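Prultley and District Football League -- Members' Forum
Board: Clubs and Fixtures
Topic: Proposed change to the rule on postponed matches

LeagueSecretary_OV
Posted Jul 31, 2026

Members are invited to comment on the following proposal, which will be put to the clubs before the season opens.

Under the present rule, a postponed match is replayed on a date agreed between the two clubs. Last season 9 fixtures remained unplayed at the start of June and the final table was settled on average points. The management board proposes that the league set the new date itself, giving both clubs four days' notice.

Comments should state the name of the club represented.

Octavian Vlad
League Secretary

ArngateTown_Admin

Arngate Town supports the proposal in principle. Our match against Funau Rovers was called off twice and no third date could be agreed. We do ask that the notice period be extended. Four days is insufficient to appoint stewards, open the tea room and inform the visiting side's supporters.
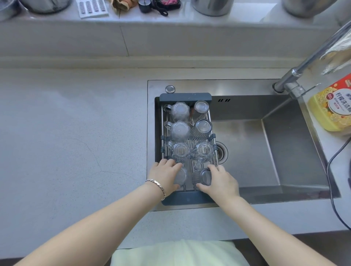 Re: Proposed change to the rule on postponed matches

FunauRovers_Sec

Funau Rovers must correct the record. We offered Arngate Town two dates in writing and received no answer to the second. The club does not object to the league fixing dates, but it does object to the suggestion that both parties were equally at fault.

On the proposal itself, we share a ground with the cricket club from the end of April. A date imposed by the league would be of no use if the pitch is not available to us.

ArngateTown_Admin

The second letter was sent to our former secretary. The correct address has been in the handbook for two seasons.

LeagueSecretary_OV

I would ask both clubs to continue that matter by private correspondence. The point regarding shared grounds is noted and will be added to the papers.

HowladerAthletic

Howlader Athletic is opposed. Many of our players work shifts and cannot obtain leave at four days' notice. Clubs with a squad of 14 will be penalized while larger clubs will not notice the change. The fine for failing to raise a team stands at $200, and for a club of our size that is a serious sum. 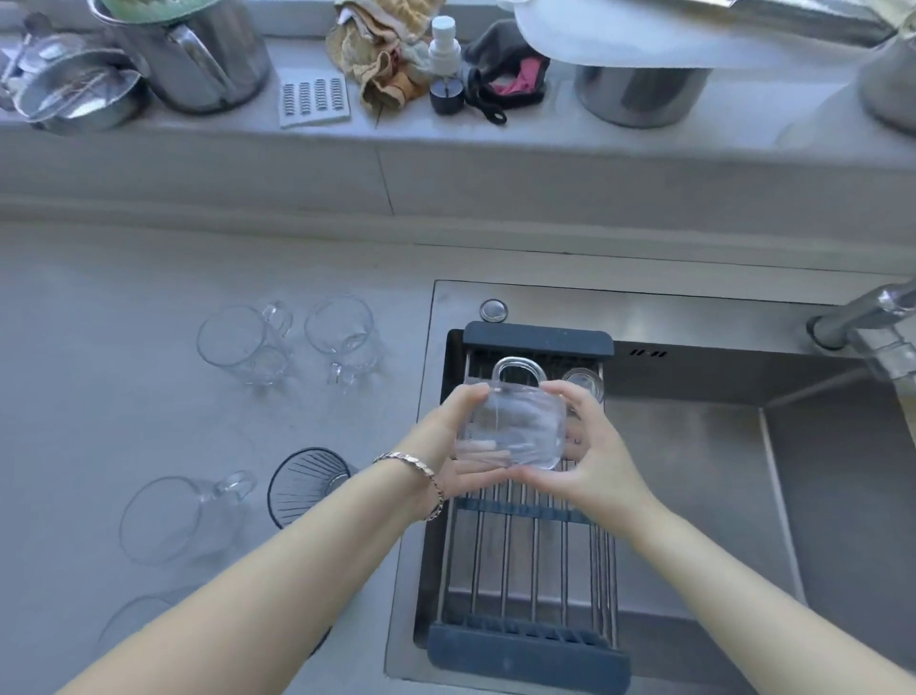 We would accept a notice period of nine days, together with a waiver of the fine on the first occasion. We would also ask that no club be required to play more than two matches in one week -- this occurred to us in the spring, and we finished the second match with ten men.

PrultleyReserves

Prultley Reserves agrees with Howlader Athletic on the notice period but not on the waiver. A club that fails to appear still leaves its opponents with the cost of the referee and the pitch.

LeagueSecretary_OV

Thank you for these contributions. An amended text with a notice period of nine days will be circulated to all clubs. The question of the fine will be voted on separately.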